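Setting up two hand-held grippers on a covered table

These are the notes for the pair of hand-held grippers we built at home, starting from the point where both units are printed, wired and tested on their own. If the jaws don't open and close smoothly yet, go back to the assembly page first. Everything on this page happens at the table.

What you need

Two finished grippers with finger pads fitted
A cloth big enough to cover the work surface, plain, one color
A few household objects to handle
A small hex key
Masking tape

1. Check the linkage

Hold the gripper pointing down and close the jaws slowly. The pads should meet along their length. If one side lags, the pivot on that side is too tight. Back the pin off an eighth of a turn and try again. Hammad Ansari, who drew the links, left the fit tight on purpose, so expect to do this on at least one joint. Do 30 full squeezes and check the pins again -- they tend to creep during the first session.

2. Cover the surface

Spread the cloth and pull out the big folds. Small creases don't matter. A plain cloth keeps the pads from sliding on bare wood, and it makes the recording much easier to go through afterward.

3. Start with something that has a rim

A basket is a good first object. Come down with the jaws open wider than you think you need, one pad on each side of the rim. 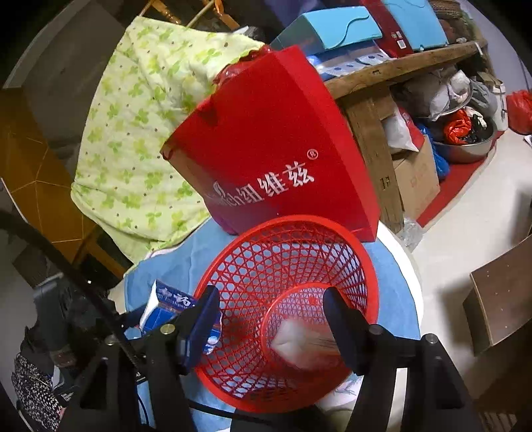

Lower until the pads are a little below the top edge, then squeeze. Stop when the wall starts to give. Lift about the height of your hand, hold for a count of 3, and set it back down without letting it drop. If the basket twists as it comes up, you grabbed off center. Move over and repeat.

Keep the cable on the side away from the object. Junaid Talpur tapes his to his forearm. I leave mine lying on the cloth and haven't snagged it since we switched to the thinner one.

4. Move on to soft objects

Knotted plastic bags are harder. They squash, they shine under a lamp, and the knot is the only part that holds its shape. Use bags in different colors so you can tell later which one you were after. Put them close together, with clear cloth in front to work in.

Pick up by the body first, then by the twisted end. Write down which one you used. The second person stays on the far side with the other gripper and keeps it back until it's their turn. 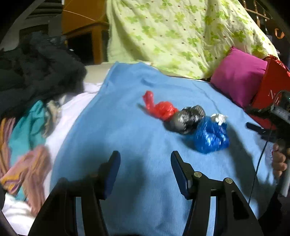 5. Trade sides

Swap places and run through the objects again. Each of us does 25 pickups per side before a break, which is as much as my wrist will take.

6. Label and copy the files

Name the folder with the month, the object and the initials of whoever held the gripper, for example may_bags_jt. Copy it off before you unplug anything. We lost a whole evening in May by pulling the cable first.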